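4.2 What counts as a "clear" counter?

Claims about kitchen storage and household tidiness depend on someone deciding which objects are in use and which have merely been left out. Most of the studies we reviewed treat this decision as obvious. We are less sure. The counter in Figure 3 has a wooden board or tray on it, and two coders could reasonably disagree about whether that is a work surface, a serving piece or clutter.

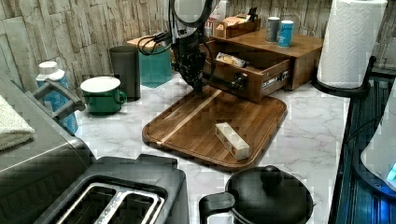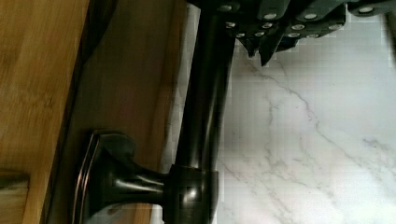
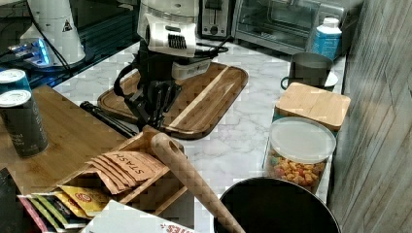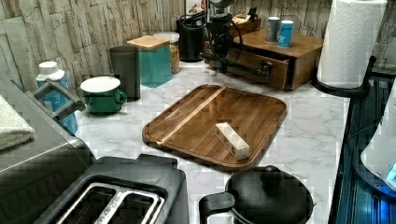 Figure 3. Kitchen counter and wooden storage, four views.

The Vudano survey, still the most widely repeated source in this area, asked respondents to rate their own counters as "clear," "partly clear" or "crowded." It then reported that people with clear counters cooked at home more often. The finding has been passed along in magazine articles and in at least one product brochure as if clearing the counter caused the cooking. The survey cannot show that. It was carried out at a single point in time, it relied on what people said about themselves, and it did not ask how large the kitchen was. A household with twice the counter space can own the same number of things and look far tidier.

We tried to recover the original coding rules and had little luck. The published appendix defines a clear counter as one with "nothing out that does not belong there," which leaves the whole question to the respondent. Does a toaster belong on the counter? For a family that uses it every morning, presumably yes. For someone who has just bought a cabinet with a lift-up shelf, perhaps not. The answer says as much about the cabinet as it does about the cook.

The Flolora follow-up was meant to fix this. It replaced the self-rating with photographs from 288 homes, each scored by 2 coders working apart. This is a real improvement, and we do not want to understate it. But the coders were given the same loose definition, and their agreement was reported only after disputed cases had been talked through and settled. Agreement reached in that way tells us very little about whether the categories work. The authors describe the disputed cases as "minor" without saying how many there were.

There is also the matter of when the photographs were taken. Participants chose the moment themselves. Anyone who has had guests coming over knows what a kitchen can look like at four in the afternoon and again at nine at night -- and a participant who has agreed to send a picture to researchers is, in a sense, expecting guests. The follow-up paper mentions this in a footnote and then draws its conclusions as though the footnote were not there.

A third source, the Ayala time diaries, avoids photographs altogether and records when people put things away. Its 3 waves are fairly consistent with one another, but they point in a different direction from the earlier work. Households that cooked most often also left the most out between meals. The diaries have problems of their own, chiefly a high dropout rate among people with young children, and we would not lean on them heavily. Still, a link that changes direction when the method changes is a weak basis for advice.

For the analysis in Section 5 we therefore dropped the three-way rating and recorded only whether an object was moved between one meal and the next. The measure is narrow, and it misses a good deal that people care about in a kitchen.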